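Families > Get Involved > Calls > New Parents Circle

Home | Classes | Circles | Sleep Help | Shop | Contact

Wanted: first-time parents for our spring circle

Drenlow Parents is looking for 11 first-time moms and dads (or grandmas raising a little one, you count too) for the new circle starting in April. Babies from newborn up to 4 months on the first day. Twins fine. Bring them along, that's the point.

Quick version: one morning a week, 10 to 11:30, at the Troltiscombe rooms on the second floor. Elevator works again. Coffee, floor mats, a leader who has heard it all before. You talk, we listen, we take notes with your OK, and the notes go into the new Tindum handbook for parents who are just home from the hospital.

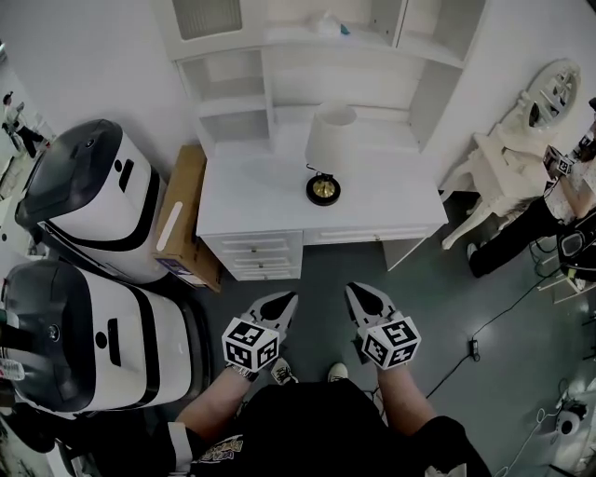

A white dresser with a flat top.

What we want to hear about. Feeding, whichever way you do it. Nights. Going back to work or not going back. What your own mother told you and whether it was any use. The first fever. Partners, in-laws, the dog. No wrong answers and no one is grading you.

What you need to do:

Come to at least six of the eight mornings. Babies get sick, we know, just text.
Keep a short diary between meetings. Three lines a day is plenty, voice notes fine if your hands are full.
One phone call with Etelka Bozsik at the end, she leads the circle and writes up the handbook chapters.

No experience needed, obviously. You don't have to have read anything. Last circle we had a dad who came straight off nights and slept through half of meeting two, and he still gave us the best page on bottle washing in the whole thing. 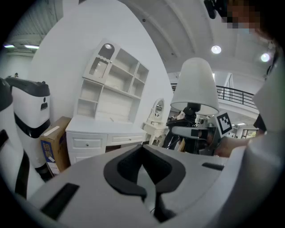

Older kids are the tricky part. We can take a few toddlers in the side room but only if you tell us ahead, so put it on the form. Strollers stay on the landing, bring a lock if your worried. There's a changing table and a microwave. Parking behind the building is free untill noon.

What you get: $300 at the end, paid by check or transfer, plus bus fare and a printed copy of the handbook. Your name stays out of it unless you want it in. You can quit any time and we pay for the mornings you came.

We had 63 forms last time and had to turn people down, sorry. Not first come first served, we try for a mix of ages, neighborhoods and family set-ups. Single parents please do apply, we never get enough.
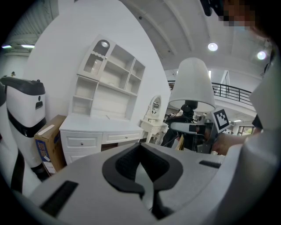
How to sign up

Fill in the form at the front desk or ask for it by email. Questions to Forough Heydari, she's in most mornings before 10. Leave a message if she doesn't pick up. We call everyone back either way.

Related
Baby Massage With Simon, a few spots left
Circle leaders wanted, part time
Hand-me-down table: what we take and what we don't
Diary pages from the fall circle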